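Tarkance word lists – README

Print this page | E-mail this page

Hi! This is my pile of crossword word lists, 37 plain text files with 3000 entries in all. I started it for the Dulier puzzle swap and kept going (I can't help it). 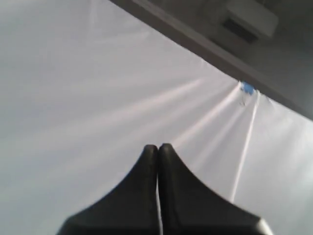
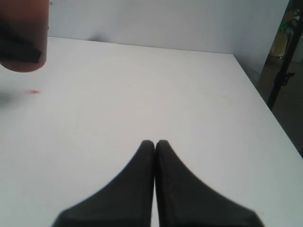 Black against white, both times.

One entry per line, a tab, then my score from 1 to 6. A 6 means I'd happily build a corner on it. Anything scored 2 is there for emergencies – please don't put two of those across each other!

Files starting with "aq" came out of the old Aquino lists and still have some odd plurals. I fix a few every Thursday. Use them however you like, but keep the README with them.

Comments

gridlock: Does it load in Bakura? Mine chokes on the tabs.

inkyfingers: Swap them for semicolons, worked for me.

downclue: ERNE is a 4?? Way too generous.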